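How to Wipe Down a Vinyl or Oilcloth Table Cover

Last updated 7/29/26

6 min read

A wipeable table cover gets dirty slowly enough that it's easy to miss. Then you set down a clean white plate and see the gray film next to it. The fix takes 17 minutes if you do it in order, and most of that is waiting for the cleaner to work.

These steps are for coated covers: vinyl, PVC, and oilcloth. If your cover is woven fabric with no coating, take it off and wash it. To check, put a drop of water on a corner. On a coated cover the drop sits up. On plain fabric it soaks in and leaves a dark spot.

What you need

Disposable towels, the thick kind that can be wrung out
A spray bottle
Liquid dish soap
Plain water in a bowl
A dry cotton cloth
A soft toothbrush for textured covers

Disposable towels vary a lot. The thin ones shred on the second pass and leave lint in the texture. I use the Trutitz heavy roll, 76 sheets, and one sheet is enough for a four-person table. Kitchen paper works in a pinch but you'll go through a lot of it.

Mix the cleaner

Fill the spray bottle with warm water and add a small squirt of dish soap. Tip it over a few times to mix. Don't shake it or you will be spraying foam. A ready-made blue glass cleaner will also work on most vinyl, but check the label first. Ammonia can dull the finish on some covers, and it should stay off oilcloth completely.

Label the bottle if it once held something else.

Step 1. Clear and shake

Take off what you can. Large things that are a pain to move can go to one end of the table, and you can do the cover in two halves. Bottles and pump dispensers leave rings, so wipe their bases before they go back.

Brush or shake off the crumbs before anything gets wet. Wet crumbs turn to paste, and the paste ends up in the texture.

Step 2. Spray and wait

Spray one half of the cover from a foot away. You want an even mist and no puddles. Leave it for three minutes. Dried juice, sauce and pencil marks will lift much more easily after that.

Keep the spray away from seams and cut edges. Water that gets into the fabric backing takes a long time to dry and can leave a mildew smell.

Step 3. Wipe in one direction

Open the towel out before you start. A balled-up towel only touches the table in a few places, and it drags dirt around in streaks. Lay it as flat as it will go, pinch one corner, and pull it toward you. 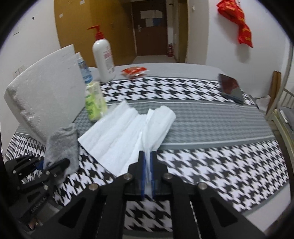
Pumphrey wrote in to say that pulling by the corner works well on smooth vinyl, but on an embossed cover the towel skips over the low spots, so it's better to fold it in four and press down with a flat hand. I tried that on a textured Jutavska cover and agree — the folded pad picked up more. On smooth covers I still pull.

Whichever way you hold it, work from the far side of the table to the near side. Overlap each pass a little. When the towel looks gray, turn it over. When both sides are gray, get a new one.

Busy prints need a little extra attention. On houndstooth, checks, or anything else in black and white, small spots hide in the pattern and you can't rely on your eyes. Run your fingertips over the cover after wiping. Anything rough or tacky needs another spray. Bending down to look along the surface toward a window helps too.

Step 4. Rinse

Dip a fresh towel in plain water, wring it out well, and go over the whole area again. People skip this one, and it's the usual cause of a sticky table cover. Soap left behind dries to a film, and dust sticks to the film.

Step 5. Dry

Finish with the cotton cloth. Lift the edges and dry underneath as well, especially on a wood table. Then do the other half.

Stubborn marks

Grease: one drop of undiluted dish soap, rubbed in with a finger, then rinsed.

Ballpoint pen: rubbing alcohol on a cotton swab. Test it on a hidden corner first, as it can take the print off cheaper covers.

Wax: let it harden, then lift it with the edge of a plastic card.

Dirt in the texture: the toothbrush and the soap mix, in small circles.

Do not use scouring powder or the rough side of a sponge. The scratches hold dirt, and there is no way to polish them out.

How often

A quick wipe after meals and the full routine once a week will keep a cover in good shape. My Greltow cover went on in March and has had that treatment ever since — the only wear so far is a soft crease at one corner of the table.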